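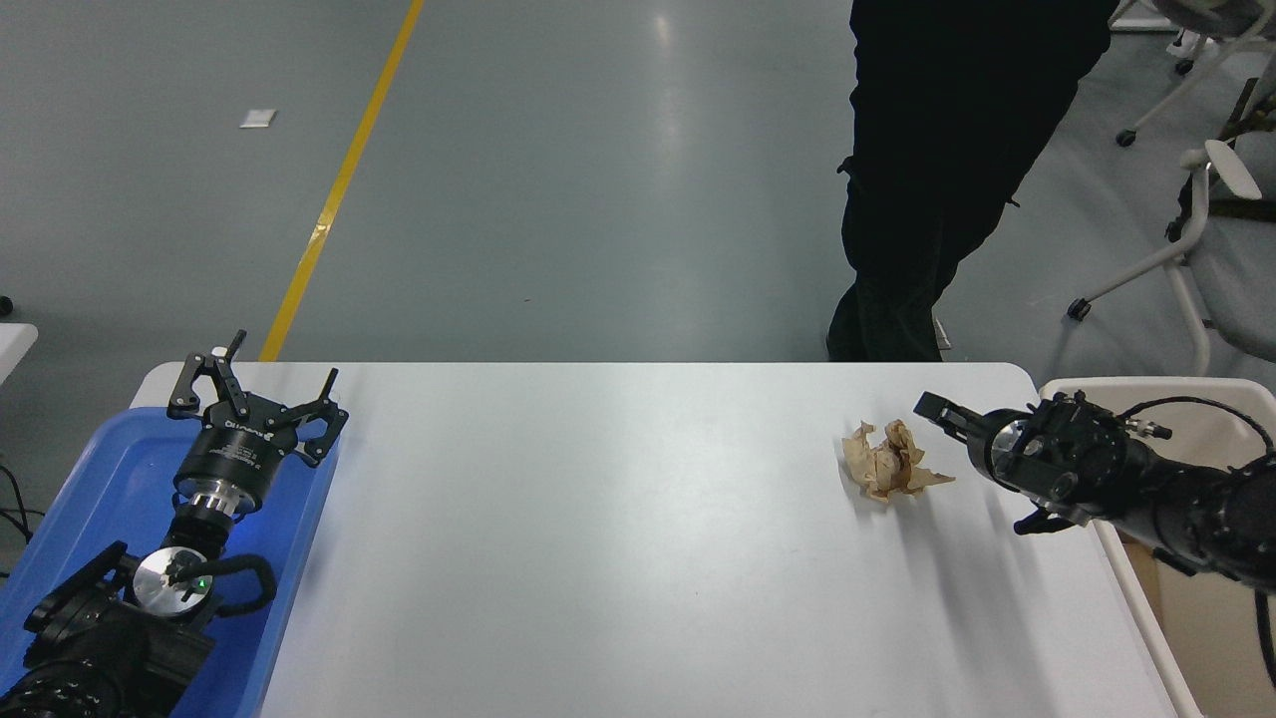

Can a two-arm setup clear a bench yet?

shopfloor_dralterside
Posted 7:40 am

We run a small packing room in Dralterside. Most of what we do is parts into boxes, with brown paper for fill, and by the middle of a shift every bench has scraps on it. Somebody has to go down the row and throw them out. It is the dullest job in the building and I would happily give it to a machine.

Picture at the top is the kind of task I mean. One wad of tan paper on a white table, an arm on each side, a bin at the right. My boss saw a demo video from a company called Carkora and now wants to know if we should hold money for something like this next year. Does anyone here run arms on cleanup, or is it all still demos?

tapegun
Posted 8:15 am

Depends what you mean by cleanup. One ball of paper on a bare white table is the easy version. Put the same paper on a bench with a tape gun, a box cutter and four open cartons and ask again.

We had a trial with Omine last December. Loose paper went fine. Flat sheets did not. The fingers would close and slide right over the top. We ended up with a person crumpling the sheets first so the arm could pick them up, and at that point the person could have dropped them in the bin.

mill_hand_1912
Posted 8:52 am

Crumpled is easier for a two-finger gripper, that part is true. You get edges and height. But it crushes when you squeeze, so if the first grip is bad the paper changes shape and the second try is on a different object. People don't notice they are correcting for that.

I still think tapegun is too hard on it. Our machine tending cell was junk for the first few months too and now it runs nights.

tapegun
Posted 9:03 am

Machine tending is the same part in the same fixture every time. Trash is never the same twice. Not a fair comparison.

mill_hand_1912
Posted 9:10 am

Fair enough on the fixture. My point was about how long you give it before you call it dead. How long was the Omine trial?

tapegun
Posted 9:14 am

6 weeks.

kitchen_table
Posted 10:31 am

Coming at this from the house side. I have two kids and I would pay real money for a thing that clears the table after homework. Paper, pencil shavings, wrappers. I don't care if it takes an hour as long as it's done when I get back from work. Speed matters in a shop but not so much at home.

What worries me is the thing it picks up that isn't trash. A balled up paper might be garbage or it might be a permission slip.

shopfloor_dralterside
Posted 11:05 am

We have that too. Packing slips end up crumpled all the time and we need those back. So it would have to read the paper, or at least set aside anything with print on it. Hadn't thought to put that on the list.

holst_user
Posted 12:20 pm

We have a Holst cell doing bench clearing at the end of second shift. Some numbers from our log for one month, for what they're worth. 1671 picks attempted, 70 of them needed a person to step in. Most of those were plastic film or tape stuck to the table. Paper was hardly ever the problem.

Two things that helped us. Keep the bin in the same spot, bolted down if you can. And light the table evenly, our first layout had a hard shadow from one arm across the work area and it would reach for the shadow now and then.

tapegun
Posted 12:34 pm

Those are better numbers than I expected. Does that count the times it missed and then got it on a retry?

holst_user
Posted 12:41 pm

Retries are not counted as failures, no. Only when a person had to walk over.

tapegun
Posted 12:47 pm

Then I'd want to see cycle time. If it takes five tries on every scrap, the log will still look good.

holst_user
Posted 1:02 pm

It's slow. A person does the bench faster, no argument there. It runs when the room is empty so we don't mind.

shopfloor_dralterside
Posted 2:18 pm

Thanks all. We don't have an empty shift, so that may settle it for this year. I'm going to ask Carkora for flat sheets and tape on the table, and a count that includes retries. Will post what they send back.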